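Tuesday, late

I have glue in my hair and a splinter in my thumb and I am so happy! The block set is going to work. I've been moping about it since October, ever since the first batch came out of the bag looking like something a beaver had a go at, and then this afternoon I laid the second batch out and just stood there grinning at it.

Let me get it all down while I still remember. I started sanding right after breakfast, 120 grit and then 220, radio on, door open even though it was freezing. The hexagons went first, because I hate them and wanted them over with. Six sides plus two faces, and if you lean even a hair too hard on one side the whole thing looks drunk. The hearts are worse on paper but much nicer in the hand. You do the dip at the top with a strip of paper wrapped around a dowel and the rest sort of follows. I could do hearts all day. I might have to, if Prostadbridge wants the full order, but I'm getting ahead of myself.

Then paint! I'd been dithering between the milk paint from Papadakis and plain old water stain, and I went with the paint, two thin coats and a rub with the gray pad in between. The yellow is the one I was scared of. Yellow on pale wood can go sickly so fast, and the first test piece looked like old custard. A tiny bit of red in the pot fixed it, about what you could pick up on a matchstick. I wrote the mix on the lid this time. (Last time I wrote it on an envelope and then mailed the envelope. Gunnlaugur still brings it up.)

The green took three coats. I don't know why green always wants three.

The big board is my favorite thing I've glued up all year, and I wasn't even trying very hard. It was all leftover strips, whatever was straight, and one of them had a brown streak that I nearly threw in the stove pile. So glad I didn't! It runs across like a road. Ditte saw it when she came by for the clamps and right away wanted to put a street of houses along it, and now I can't see it any other way.

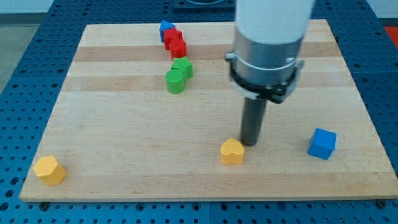
Ditte thinks the blue house should have brothers and sisters, a whole row of them, different heights, and that children will build a town before they ever build a tower. She said her own two never stacked anything, they only ever lined things up and gave them names. I said towers are the point of blocks. She said I should go and watch somebody under four for an hour. So that's me told, and I think she's right, too. The pointed roof is lovely but nothing will stand on it, so a house is always going to be the last thing on the pile or else it lives on the ground with its neighbors. Neighbors it is. I want to cut more houses tomorrow.

I also had a long think about whether to keep two kinds of red and two kinds of green or go to one shape, one color. There's something so good about a red cube shoved up against a red round one. You see the color first and then your hand notices they're different. With the greens it's even stronger, a smooth cylinder and then that pointy one with all its corners. Keeping both. Decision made, it's in the diary, I'm not allowed to reopen it.

The pointy green one needs its tips softened, though. I pressed it into my palm and it left a mark. Quarter round with the small file and then another coat, which makes four coats, which, fine.

Money, since I promised myself I'd write it down: 938 so far on wood, paint and paper, and another 61 for the new file and the good brush. The brush was a treat and I regret nothing. The quote from Flinow for having the pieces cut by machine was 2866, and I laughed out loud in the kitchen and Poul came in to see what was wrong. I do see why people do it. But I'd lose the whole morning of sanding with the door open, and that's the part I'd pay for!

If Prostadbridge says yes it will be around 400 pieces by spring. I did the sum on the back of a sheet of sandpaper and then turned it over so I couldn't see it.

For tomorrow: houses, file the green, find the lid to the blue. Ask Vilhjálmur if he still has the little drawstring bags from the Preneck fair, the unbleached ones, not the ones with the fish on. Oil for the board, one coat only, and wipe it properly this time.

It's past eleven and my thumb hurts. Going to find the tweezers.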